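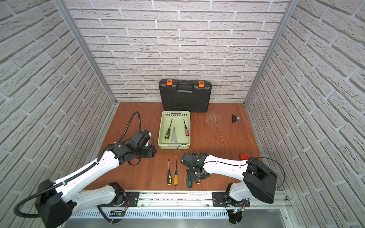 By Imogen Rathlin

Ask three labs how they run a tidying trial and you get three answers, all delivered with great confidence. The screwdriver task is a good place to test that confidence. Two arms, a green basket, a handful of screwdrivers with handles in different colours, some already in the basket and some still out on the wood. It looks like a job with an obvious pass mark. It isn't.

The draft code of practice now going round under the name Studmont wants to settle the matter. It runs to 8 pages, and I have read all of them twice. Its main rule is that the pass mark must be written down before the first run. Fine. I have no quarrel with that, except that most people will say they already do it, and the code doesn't ask to see the paper.

Take a tool that ends up lying across the basket's rim. At Lunedside that counts as put away. At Wultville it counts as a miss, and the run is marked down. Both sites quote success rates as if they were measuring the same thing, and buyers set the two figures side by side.

Then there is help. The Wultville log I was shown lists 266 runs, and in nearly all of them the column for human contact is blank. Does blank mean no, or does it mean the person on shift was busy? The code says contact "should be noted". Should is a weak word. I would want a yes or a no in every row, and any run without one thrown out.

Starting positions are worse. Thaler, which sells the scoring software both sites use, lets the operator lay the tools out by hand and asks only that the layout be "varied". Anyone who has done this for an afternoon knows what happens to variety by four o'clock. The handles all start to point the same way - towards the person putting them down. A printed layout sheet would fix it for the price of the paper.

The safety section is better, though it is short. Two people must agree before the arms are powered with a hand inside the cell, and the stop button has to be tested at the start of each shift. It says nothing on who signs for the test, or where the record is kept.

Comments on the draft close in December. Mine went in on Monday, and most of it was about the word "should".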